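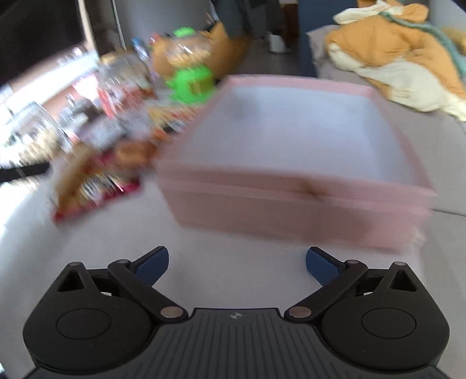

1/ Snack box packing, start to finish

Doing a thread on this since a few people asked how I get a mixed box of snacks to arrive in one piece. I pack these for family out of state and for a couple of friends at Lernell. Nothing fancy.

2/ The box. I use a pink one with an open top and a pale inside. The pale inside helps more than I expected. Crumbs show up right away and you can wipe them out before anything goes in.

3/ Everything that might go in the box gets lined up on the left side of the table first. Packages, jars, containers, all of it. It gets crowded. I still do it this way — if it isn't on the table I will forget it.

4/ Jars first. They go flat on the bottom, toward the middle, never against a wall. Each one gets a sheet of paper around it and a twist at the top. Two jars per box is my limit. I sent 3 once in October and one of the lids cracked.

5/ Next, the hard containers. Anything with square sides goes in the corners. Round tubs go next to the jars and keep them from rolling.

6/ Bags of chips and puffs go on last. Don't let the air out of them. They work as padding, and flat chips are crumbs anyway.

7/ Someone always asks about chocolate. From May to September I leave it out. The rest of the year it goes in the center, wrapped in a dish towel. The towel is part of the gift.

8/ Weight. My last box came to 52 ounces packed, without tape. Past 80 ounces the bottom starts to bow when I pick it up, so that's where I stop. If there's more to send I start a second box.

9/ Cost, for those who want it: $9.52 to mail the last one. The snacks were more than that. I buy most of them at Alva when the end shelf gets marked down, and the crackers come from Ulex.

10/ Fill the gaps. Put your hands on both sides of the box and give it a small shake. If you hear a jar, it needs more paper. I do this twice — once before the bags go in and once after.

11/ A list goes on top, just a half sheet with what's inside and the dates on anything that expires soon. My aunt kept a jar of plum spread for a year because she didn't know it was in there.

12/ I don't mail the pink box by itself. It goes inside a plain brown carton with a couple inches of paper all around. The outside carton takes the scuffs. The pink one can be used again if they feel like sending it back, and two people have.

13/ Tape: one strip down the middle seam, one across each end, top and bottom. The Destimeck tape I bought last year didn't stick in the cold. I'm back to the regular clear kind.

14/ Next one goes out later this week. Still deciding between the sesame sticks and the pretzels. There's room for one of them.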